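Hutach Gas Density Kit, 100 mL

Sold by Bloxham Lab Supply
Catalog no. 2254
In stock, ships from the Zedlow warehouse

We took our time before listing this one. Most kits that promise to measure the density of a gas on a school balance are a plastic bag, a hose and a lot of faith, and we have sent several of them back. The Hutach kit has a rigid glass bulb, and that alone puts it ahead of the bags. Whether it is worth the money depends on what you plan to do with it, so please read the limits before you order.

What's in the box

Glass gas bulb, 100 mL nominal, with stopcock
Hand vacuum pump with dial gauge
Silicone tubing, 60 cm
Two spare stopcock seals
Cork ring stand
Printed instructions, four pages

Not included: balance, gas supply, thermometer, barometer. You need all four, and the front of the carton mentions only the balance.

How it works

Pump the bulb down, close the stopcock, weigh it. Let the gas in, bring it to room pressure, close the stopcock and weigh it again. The difference is the mass of gas you let in. Divide by the volume and you have the density. Nothing new there, and the method is sound. Our doubts are about the numbers people expect to get from it.

A bulb this size full of air holds a little over a tenth of a gram. On a balance that reads to 0.01 g, the last digit alone can throw the answer off by close to ten percent. Hutach's leaflet says "any lab balance." We say 0.001 g or better, and if you don't have one, buy something else. The hand pump doesn't pull a full vacuum either, so correct for the pressure left in the bulb. The leaflet leaves this step out. Our own sheet covers it, and we put a copy in every box. 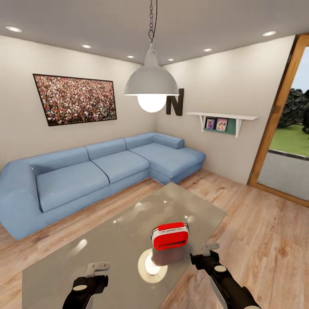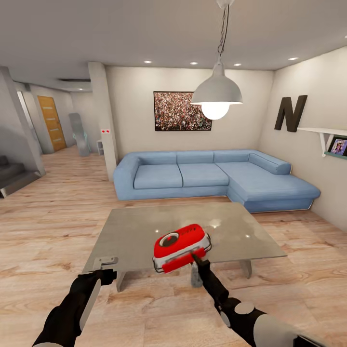 Volume is the other weak spot. The 100 mL printed on the bulb is a nominal figure, and you should not trust it until you have filled the bulb with water, weighed it and worked out the real volume for yourself. Do that once, write it on a tag, and dry the bulb completely before using it for gas. Temperature matters too, and it is easy to get wrong. The reading you want is the temperature of the gas in the bulb, and a bulb left under a hanging lamp with a big round bulb glowing away, like the one over that living room, may not match the thermometer across the room. Give it time to settle, away from lamps and sunny windows, and handle it by the neck.

Which gases

Carbon dioxide works best, being a good deal denser than air. Argon is also fine. Air gives a passable result if the balance is up to it. Helium is hard going – the mass is so small that drafts and fingerprints can swamp it. Hutach lists helium as "suitable." We would call it a lesson in error analysis. Do not use flammable or toxic gases with this kit.

Compared with the Flokia bulb

The Flokia bulb we also carry holds 320 mL, so the same balance gives you a smaller percentage error. It is heavier, it comes without a pump, and it won't fit under the draft shield of some smaller balances. If you already own a pump and your balance has the room, we think the Flokia is the better buy. The Hutach makes sense if you are starting with nothing.

Care and safety

Wear eye protection whenever the bulb is pumped down. Check the glass for chips and scratches before each use and throw out any bulb that has them. Never pressurize the bulb. Grease the stopcock lightly – too much grease ends up in the bore and adds weight between readings.

Returns

Unused kits may be returned within 60 days. We can't take back a bulb that has been greased. Replacement bulbs and seals are sold separately, and the seals do wear, so add a set to your order.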